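Search this site Search Menu

Sunday, May 4, 2025
by Apostolos Theodorakopoulos

The arm stopped again, and I think I know why

So I went in on a weekend, which I swore I wouldn't do any more, and spent most of it with my chin on the edge of the table at Plistusholm.
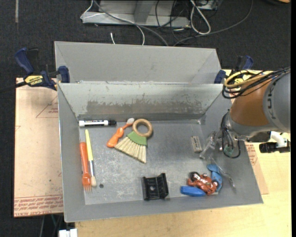
The front bin, with the eraser right by the gripper and the motorcycle pile-up in the corner.

Quick recap for anyone who skipped last week (hi, Mom). The arm reaches down for something, gets most of the way, then throws a force fault and freezes. Brakes on, red light, long walk to the pendant. It did that 7 times on Friday alone! Collberg was sure it was my grasp code and Bajwa blamed the bin clamps, so I tightened those first just to be polite. They were fine.

Then I sat down with the log — 161 attempts — and every single fault came from a grasp close to a wall. Out in the middle, nothing. The planner thinks the wall is a little farther away than it is, so a finger comes down on metal and the arm quite sensibly gives up. I'd moved the bins in August and never redid the calibration. My fault, then. Ugh.

The part that bugs me more is that I'd been clearing the faults from my chair without getting up to look. More than 80 of them, if I believe the counter. One of those could have been a cracked finger, or somebody's hand. New rule for me: walk over, look, then reset.

Recalibration is half done. I ran out of patience at the far corner and drove home by way of Jurnbridge for noodles. Tomorrow I'll finish the last points and start it slow, with the speed turned way down and my hand on the stop button.

Contact | © Apostolos Theodorakopoulos | Back to top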